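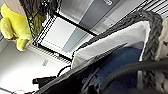

Laundry remains the slowest chore on the list at Collellow, a small shop in Gimamdale that tests whether robot arms can do household work. "Rigid boxes are mostly a solved problem," says the engineer who runs the trials. "Cloth is not." Blue fabric folded inside a knitted basket with a white lining gives the gripper few fixed edges to grasp, and the rim itself flexes under load. Over 1,000 attempts at lifting one folded item, she says, the arm needed a person to step in around 100 times.

Would she sell it to a household? "No. A parent with a full basket would finish first – and by a wide margin."

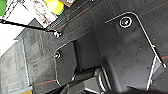 The two-fingered gripper over dark striped fabric.

The fingers are plain plates, and she intends to keep them. Softer pads wore too quickly in earlier tests. The next round, due in July, moves to shop-floor tidying, with 2,000 attempts planned. "Shelves first," she says. "Folding can wait until the grasp is reliable."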